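3.2 Work surface height and reported discomfort

Participants were recruited from three assembly shops in Pultavville and Prarimton, and 306 returned a complete questionnaire. Each respondent marked discomfort in the neck, shoulders, lower back and wrists on a body chart, once at the start of the shift and once at the end. Bench heights were measured by the same person (C. Semple) with a steel tape, from the floor to the upper face of the top, at the point where the respondent usually stood.

Most benches in the sample had a fixed height. The median was 850 mm, which is low for standing work of a precise nature and matches the older Forsyth pattern still in use at both sites. Adjustable benches were found only in the Hudby extension, where 12 stations had been refitted the previous December. Workers at these stations were free to change the height, but few reported doing so more than once a week.

Height of the top alone did not predict end-of-shift scores for the neck. A better fit was obtained with the effective working height, defined as the height of the point at which the hands spend the larger part of the cycle. The two measures diverge wherever equipment is placed on the bench. A console with a sloped face raises the hands above the top and changes the angle of the wrist, and tall items to one side restrict the elbow (Figure 4).
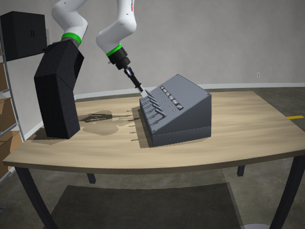

Figure 4. Rendered view of a wood-topped workbench with a sloped console near the center and a tall pedestal at the left.

For stations with equipment on the top, effective working height was taken at the middle of the slanted face. Where the operator used both the face and the open surface in front of it, the two heights were averaged and weighted by time, using the shift logs. Logs were missing for one shop on the evening shift, and those cases were left out of the weighted analysis but kept in the simple one.

Wrist scores rose with the slope of the face up to about 70 degrees from vertical and leveled off after that. Shoulder scores showed no clear trend with slope. They were higher at stations where respondents reported reaching around an obstacle, and this difference remained after adjusting for age, stature and years in the job. Lower back scores were related mainly to the type of flooring, which is treated in Section 3.3.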